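Last updated 29/01/2019

# Building a seed-starting shelf you won't have to apologize for

Every February I used to start tomatoes on the windowsill, and every spring I planted out something that looked like a bean sprout with a grudge. Windows give you light from one side and a cold draft from the other. A shelf with its own lamps fixes both, and it takes an afternoon to build if you don't stop to argue with the instructions. These are the instructions.

## What you need

- Slotted aluminum profile for the frame, cut to length
- Corner brackets and T-nuts (buy more than you need, they roll)
- 2 shelf boards, sealed on both sides
- 2 LED shop lights with hanging chain
- A plug-in timer
- Trays without holes, to go under the trays with holes

You can build the frame from lumber. I did, once. It lived in a damp basement and by the second season it had developed opinions about what a right angle was.

## Cut list

The shelf is 32 inches wide, which suits the lights I had. Measure yours first, including the end caps and the bit where the cord comes out. I ordered my profile pre-cut from Hitus and paid extra for square ends, money I would happily spend again. If you cut your own, clamp the piece down, use a blade meant for aluminum, wear eye protection and file the edges. A fresh edge will open your thumb very neatly.

## Putting the frame together

Lay out one side on the floor and slide the T-nuts into the grooves before you close off the ends. Read that sentence again. I have taken the same frame apart twice over that sentence.

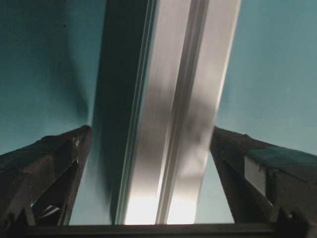 ## Hanging the lights

1. Hang each light from chain, so you can raise it a link at a time as the plants grow.
2. Start with the lamp 2 inches above the tray. It will look absurdly close.
3. Set the timer for 14 hours on. Seedlings need a night, same as the rest of us.
4. Loop every cord so it droops below the outlet before it comes back up. Water follows cords, and it is very patient.

## Sowing and after

Fill the cells with damp mix, sow, cover, label. Label now – you will not remember which row was the Flesora pepper, and peppers all look alike until August. Water from below and tip out what's left after half an hour.

If seedlings lean or stretch, lower the light. If they fall over at soil level, you are watering too much.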